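Session 5: the grip that wouldn't let go

OK, so back to the Urari fault from last time. I had the jaws closing on a shirt hem, the force limit set to 50 percent, and the open command did nothing! No error either, just a cheerful "ready" on the Pludance screen.

My first guess was a bad cable (it's always my first guess). Wrong. The controller had lost its link for some 90 milliseconds, and the firmware kept holding the last command it got. Fine for a shirt, pretty nasty for a finger.

So, for your lab write-up:
Hit the stop before you reach in, every time.
Set the link timeout yourself, the default is off.
Log both jaw positions, commanded and measured.

Read section 2 of the Jaunzems handout too, the bit on fail-safe states, and bring your logs along.
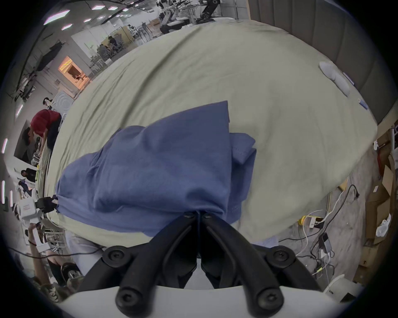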